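Farkik Center Study Examines Informal Water Fees in Growing Cities

New research from the Farkik Center for Urban Policy looks at how residents of rapidly expanding cities pay for water when their homes fall outside official service maps.

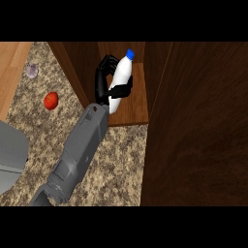 The study, carried out over three years in the port city of Serkley and the neighboring district of Ngô, draws on interviews in 248 households and a review of local billing records. It finds that many families on the urban edge pay two separate charges: a standard connection fee set by the public utility, and an unofficial fee collected by the contractors who lay the final stretch of pipe. The second fee rarely appears on a receipt.

Residents seldom described these payments as bribes. In most interviews, they spoke of "the line money" — a cost understood by everyone on a street and often negotiated by neighbors as a group. Renters were the least likely to know what the fee covered and the most likely to be charged it again after moving.

The research team also compared 11 neighborhoods that were added to the municipal boundary during the last decade. In those where land titles remained in dispute, applications for a legal connection took longer to process, and households relied more heavily on private tankers. Several neighborhoods had paid into a shared pipe fund and were still waiting for service when fieldwork ended.

The report asks city governments to publish a full schedule of connection costs, including contractor labor, and to accept proof of residence in place of a land title. It also calls for a public register of licensed pipe contractors. Utility officials in Serkley have received the findings and are reviewing the section on billing records.

The project is part of the center's Grunudel Initiative, which supports field research on housing, land and basic services. The initiative also awards travel grants of up to $3,000 to graduate students whose work involves extended time in the field. Applications for the next round open in September.

A public presentation of the study will take place in the center's main lecture hall on Sunday at 3 p.m. Admission is free, and printed summaries will be provided at the door. The full report is available through the center's online library.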